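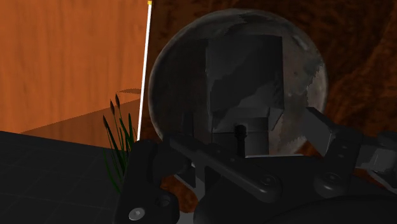
Graue Kugel vor Braun, Rendering. Zum Thema Umzug folgt jetzt der Thread.

1/ Wir sind im September umgezogen. Fünf Monate später kann ich vermelden: Der Nachsendeauftrag funktioniert tadellos, nur nicht für Briefe, auf die ich warte. Werbung für Treppenlifte kommt am selben Tag.

2/ Vorgeschichte: vierter Stock, kein Aufzug, 727 Bücher. Die Zahl kenne ich, weil Carola jedes einzelne in eine Tabelle eingetragen hat, mit der Spalte "Muss das mit?". In der Spalte steht 1 x Nein. Es war ein Fahrplan.

3/ Umzugsfirma Laaksonen hat vorher jemanden zur Besichtigung geschickt. Der Mann ging durch die Wohnung, klopfte an den Bauernschrank, sagte "Oha" und trank seinen Kaffee aus. Das Angebot kam abends. 1.209 Euro, das "Oha" vermutlich inklusive.

4/ Kartons beschriften ist eine Charakterprüfung. Karton eins: "Küche, Töpfe, Deckel, Siebe, oben links". Die mittleren: "Küche". Die letzten: "Dings". Einer heißt "WICHTIG!!" und enthält Kleiderbügel und ein halbes Paket Reis.

5/ Den Akkuschrauber hatten wir selbstverständlich griffbereit gelegt. So griffbereit, dass er als Erstes im Lkw war, ganz hinten, unter dem Sofa. Die Lampen hat dann Simão abgeschraubt, mit einem Buttermesser und sehr viel Portugiesisch.

6/ Wohnungsübergabe. Frau Van Leeuwen von der Verwaltung fährt mit dem Finger über die Fußleiste hinter der Heizung. Hinter der Heizung! Ich habe elf Jahre dort gewohnt und erfahre an diesem Vormittag, dass es da eine Fußleiste gibt.

7/ Protokoll, Punkt 5: "Dübelloch Flur, fachmännisch verschlossen". Es war Zahnpasta. Ich habe selten so ernst genickt.

8/ Neue Wohnung, erste Nacht. Matratze auf dem Boden, Bettgestell im Prinzip vorhanden, Schrauben laut Karton bei "Dings". Abendessen war Reis. Also der aus "WICHTIG!!" - ich nehme alles zurück, das System hat funktioniert.

9/ Ummelden. Nächster freier Termin beim Bürgeramt: in sechs Wochen. Gesetzliche Frist: zwei Wochen. Die Dame am Telefon sagte, das sei bekannt. Wem, hat sie nicht gesagt.

10/ Internet. Der Techniker kommt zwischen 8 und 16 Uhr. Um 15:58 Uhr eine SMS, man habe mich leider nicht angetroffen. Ich saß im Flur auf einem Karton, zwei Meter von der Klingel. Die Klingel ging allerdings auch nicht, das war dann der nächste Termin.

11/ Nachbarschaft ist dafür super. Frau Tzavaras aus dem Erdgeschoss brachte Brot, Salz und den handgeschriebenen Putzplan. Wir waren schon eingetragen. Mit Kugelschreiber, bis Weihnachten.

12/ Offen sind jetzt noch drei Kartons im Schlafzimmer. Carola sagt, was man so lange nicht vermisst, kann ungeöffnet weg. Ich sage, in einem davon ist meine Geburtsurkunde. Seitdem haben die Kartons eine Tischdecke und heißen Nachttisch.

13/ Nachtrag, weil gefragt wurde: Ja, der Bauernschrank ist angekommen. Nein, er passt nicht durch die Schlafzimmertür. Er steht im Flur, man geht seitlich vorbei. Falls jemand am Wochenende Zeit und eine Stichsäge hat, bitte PN. Reis ist noch da.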